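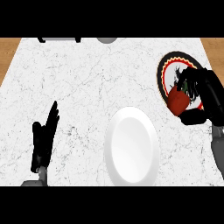

White marble with gray veining.

Cold Snap Kitchen Tips

Thursday, January 31, 2019

Well, it's cold! I've had so many messages this week from people asking what I do in the house when the forecast turns nasty, so I sat down with a pot of tea and wrote it all out. Most of it I learned by getting it wrong (the winter I let the pipe behind the dishwasher freeze, I washed dishes in the bathtub until the plumber could fit me in).

Start with the sink. If your kitchen sink is on an outside wall, open the cabinet doors underneath before you go to bed and let the room air get in there. Move the cleaning stuff up high if you've got kids or a nosy dog. Then run the faucet at a slow drip, and if it's a single handle, set it in the middle so both lines move. I put a dishcloth under mine so I don't have to listen to it all night.

Don't turn the heat way down at night in a hard freeze. I know, I know, the bill. I normally drop ours quite a bit after supper and pile on the quilts, but on the really bitter nights I leave it alone.

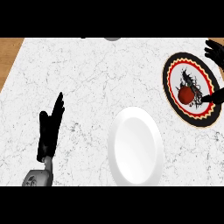 Plitow Weather Watchers Club, Home & Kitchen Page

Find your main water shutoff now, in daylight, while everything's fine. Turn it off and on once so you know it isn't stuck. Mine was, and I needed my neighbor's big wrench and a fair amount of bad language. I tied a strip of red flannel on the handle so anybody in the house can find it with a flashlight.

Drafts: light a stick of incense and walk it slowly along the window frames and the bottom of the back door (keep it well away from the curtains, please). Wherever the smoke goes sideways, you've got a leak. Rope caulk is wonderful for windows you won't open till spring. You press it in with your thumb and it peels right off again. For the door I sewed a long tube out of an old pair of corduroys and filled it with rice. It's ugly and I love it.

Window condensation drives me up the wall every year. Run the fan when you boil pasta, keep lids on your pots, and wipe the sills in the morning with an old towel. If you skip the wiping you'll be scrubbing black spots in March. Ask me how I know.

If the power goes out, leave the refrigerator shut! You get 4 hours or so out of a closed refrigerator, and a packed freezer will hold a lot longer than a half-empty one. I fill the gaps in mine with water jugs in November and forget about them. Leave some room at the top of each jug or it'll split. And please don't bring the grill or the camp stove inside to cook on, or heat the kitchen with a gas oven. Check the batteries in your carbon monoxide alarm while you're thinking of it.

Tien-fu Liao wrote in after the last page to say he keeps a thermos of boiled water going whenever there's a storm warning, so there's something hot for soup or tea if the lights quit. I've started doing it too. I warm the thermos first with hot tap water, pour that out, then fill it right to the neck.

Garden hoses should've come off the outside faucets ages ago, but if yours is still on there, go do it tonight. Same with the watering can. I lost a good one to ice.

My storm-night supper is bean soup, 3 cans of white beans, 6 cups of broth, an onion, whatever carrots are getting bendy, and the rind off the parmesan if I've saved one. It simmers while I'm fussing with the windows, and it's better the next day.

Next time I'll do salt stains on boots and entry rugs, so send me whatever works for you.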